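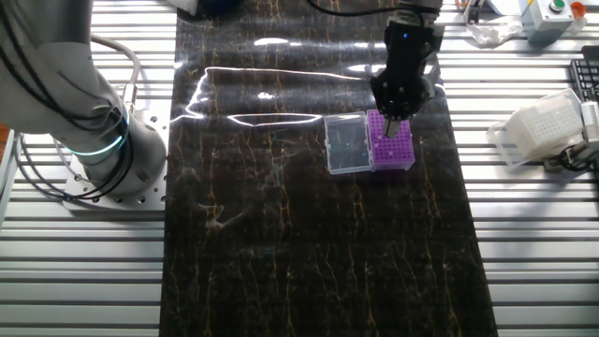

Bench Talk > Consumables & Storage

tbarasa
Black marble-look mat on the bench, yes or no? Ours has gold and white veins and makes a purple tip rack look like jewelry. I like it. My labmate says it belongs under a cheese board.

geeta_c
No. Glossy. You'll be squinting at glare every time you hunt for a clear tip.

Tsunghan
Disagree, translucent tips vanish on bare aluminum and those slots eat them. I lost 2 in January and I assume they live there now.

geeta_c
Then buy a matte one. Moodley has them.

tbarasa
For 190 bucks. I've seen the Moodley mat. It's the color of a filing cabinet.

soledad_b
Can we discuss the clear box, which I take to be the lid? Leaving it flat right up against the rack is how you end up setting an elbow in it.

Tsunghan
Where else would it go?

soledad_b
On the rack, when you're done. Radical, I know.

tbarasa
Keeping the mat. Will consider the lid.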